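Vorkska Tabletop Handling Guideline

The Vorkska Tabletop Handling Guideline, usually just called the Vorkska guideline, is a set of good-practice rules for robot arms that pick up and put down small household goods on a shared work surface. It was drawn up by the engineering group Viltier for its own benches, and over the years it has found its way into a fair number of other workshops, where people tend to keep a well-thumbed copy near the controls and add their own notes in the margins.

Background

The first version was a short memo covering 40 everyday objects, most of them boxes, and it had very little to say about glass or about two arms reaching into the same space. A longer edition came out in August of the following year after a trial of 2871 picks at the Ostrowski workshop, and it is this edition that most readers have in mind when they speak of the guideline today.

Setting out the objects

The guideline takes its time over the table itself, and rightly so, as its authors felt that a good deal of trouble starts there. Objects should stand upright on their own bases, with enough room beside each one for an open finger to come down. Equal spacing is not required, and the text gently encourages a bit of natural unevenness. Store packaging keeps its original labels, and glass jars may share a row with canisters, provided each item has its own entry on the object sheet (weight, widest point, type of lid).

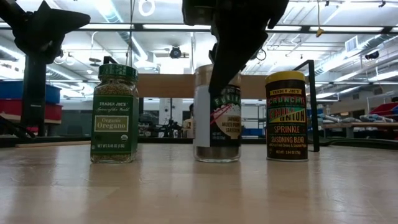

Ryszard Olszewski has argued that the spacing rule is too generous, and that a gripper which can only work with plenty of elbow room has not really been tested for a kitchen shelf. He would like to see a second, tighter grade added, and the Vella edition does carry one as an optional annex.

Approach and contact

Arms slow down before a finger comes within 145 millimeters of any object, and they slow again just before contact. Round glass is held by the body wherever the shape allows, and lifting by the cap is allowed only when the cap has been checked by hand beforehand. Where two arms serve one table, one of them is named the lead for each pick, and the other holds still until the lead has let go and drawn back.

Records

Each session gets a log with the object sheet, the names of the people present and a plain note of every slip or bump, however small. Viltier's own archive holds over 491 such logs, which newcomers are warmly invited to read before their first day at the bench.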